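Brevon Bench Cell 3002
Demonstration unit, Clarnton showroom

Item no. 3002-97
Availability: by appointment

The Bench Cell 3002 is a tabletop handling station for small parts, sold with an arm, a gripper, a mounting block and a work table. It is meant for shops that want to move light items in and out of a cabinet or enclosure without building a full guarded line. The cell is on show at our Clarnton site and can be booked for a demonstration of up to two hours.

What the demonstration covers

Each visit starts at the screen. We run the job in simulation first, using the same table layout as the unit on the floor, and visitors can ask for the cabinet or the parts to be moved before anything is tried on the real arm. After that the group goes through to the cell and the same program is loaded there. Please allow time for the changeover between the two.
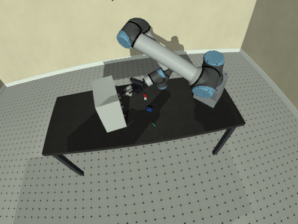 Simulated layout: arm reaching toward the white cabinet, with three small objects on the table.

You are welcome to bring your own parts. Items should be dry, free of oil and small enough to hold in one hand. Send us a drawing or a sample at least a week ahead if you want them included in the simulation. Parts that arrive on the day can be tried on the real cell only.

Last open day

The December open day was attended by 41 visitors over four sessions. Most questions were about reach near the cabinet and how long it takes to teach a new position. A new pick position takes roughly 10 minutes for an operator who has done the one-day course. The Pellegrini controller was shown with the standard software. The Clellotano vision option was not ready in time and will be added to the demonstration when it is released.

Included with the cell

Arm and mounting block
Two-finger gripper
Work table, black top
Pellegrini controller with cable set
Simulation license, one seat
Printed manual

Not included: cabinet, part trays, air supply, floor fixings.

Options

Second simulation seat, item no. 1786
Clellotano vision option, price on request
One-day operator course at Clarnton

Booking

Sessions are held in the morning and after lunch, with a limit of six people per group. Closed shoes are required on the shop floor. Parking is behind the building, next to the loading dock.

Page updated Jan 4, 2022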